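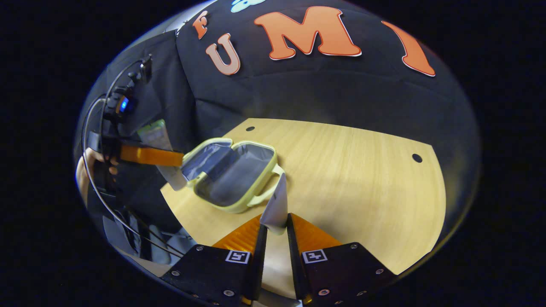
Library > Catering and Food Service > Level 2 > Chapter 7

Category: Menu planning and costing

Chapter 7
Packed Meals

Chapter 6 dealt with meals that are cooked and eaten in the same building. This chapter deals with food that is prepared in one place, carried to another and eaten some hours later. The cook isn't present when the meal is eaten and can't put anything right, so most of the decisions have to be made early in the day.

By the end of the chapter you should be able to plan a week of packed meals for a small group, cost them per head, and write a holding and transport sheet for each one. You will need the conversion tables from Chapter 2.

7.1 What a packed meal has to do

A packed meal must fit its container, keep its shape when carried, and still be fit to eat at the planned time. Many hot dishes fail on the second point. Sauces run, pastry softens and salad leaves collapse under anything heavy. Dishes that are normally served cold or at room temperature give the least trouble: bean salads, cold rice dishes, flatbreads, hard cheese, firm fruit.

Container size sets the portion. In this chapter we use a standard box holding 500 g of food, divided or undivided. A full box is too much for a young child and not enough for somebody doing heavy outdoor work, and the exercises ask you to adjust for both.

7.2 Case study: the Mellico workshop

Mellico is a furniture repair workshop with 14 employees and no kitchen. It orders a packed lunch for each of them on every working day of its contract year, which comes to 2,520 meals. The supplier, Drudel, works from a rented kitchen and delivers at half past eleven.

In the first year Drudel offered one menu that changed daily. Waste was high. In the second year it offered two boxes a day, one always meat-free, and took orders the afternoon before. Waste fell, but preparation took longer and a second pair of hands was needed until nine in the morning. We return to these costs in section 7.5.

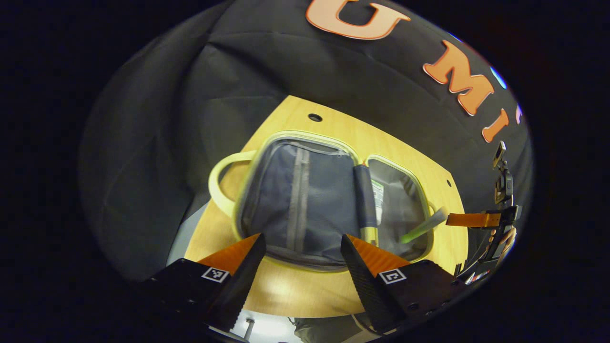

One reader of the previous edition wrote to us that the case study gives too little weight to the eating place: people who lunch at their own bench want food they can hold in one hand, and a well-balanced box needing a knife and fork comes back half full. The point is a fair one and we have added a question on it to Exercise 7C.

7.3 Before you start

Write down what you ate the last time you had a packed meal, when it was made and when you ate it. Keep the note for Exercise 7A.

Related chapters
Chapter 2: Weights, Measures and Yields
Chapter 6: Serving on Site
Chapter 8: Catering for a Party of 32
Case notes: Buvov Bakery
Case notes: Ó Flaithearta Fish Smokers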